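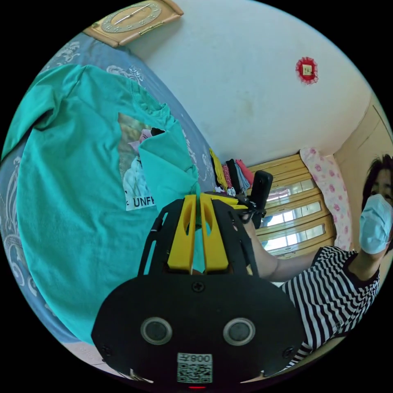
Teal T-shirt on a patterned sheet

Culeck: The Complete Fourth Series (DVD box set)

Publisher: Coltuven
Format: DVD, PAL, widescreen
Discs: 3
Episodes: 6
Running time: some 80 minutes per episode
Audio: English, stereo
Subtitles: English for the hard of hearing
Region: 2
Released: 2018-03-06

The fourth series of the period detective drama set in the cathedral town of Imville. Each episode is a self-contained case. The inheritance dispute opened at the end of series 3 continues through all of them and is closed in the last. Viewers new to the programme should begin with series 1, as the first episode gives no recap.

Episodes are in broadcast order, two to a disc. The versions supplied are the full-length ones; the shortened repeats shown in October are not included. Opening titles can be skipped by chapter. There is no "play all" option.

Extras (disc 3)
Deleted scenes from episodes 2 and 5
Picture gallery
Audio commentary on episode 6

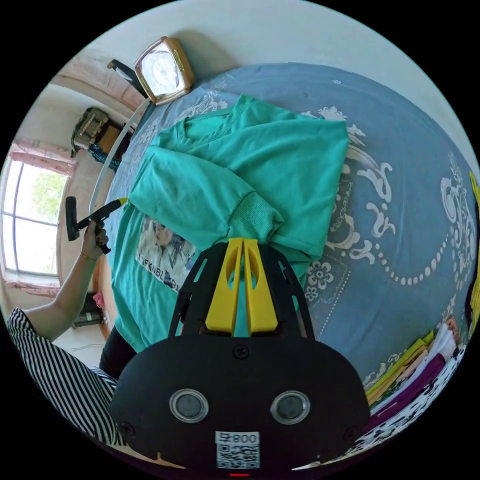 Teal sweatshirt, ribbed cuff

Packaging
Plastic case with a card sleeve and a printed episode guide. The guide names the culprit in episode 4 and is best left until afterwards.

Compatibility
The discs will not play on machines locked to region 1. Series 1 to 3 were issued by Ugwu in a taller case, so the spines do not line up on a shelf.

Returns
Unopened sets may be returned. Faulty discs are replaced singly; quote the number printed on the inner ring.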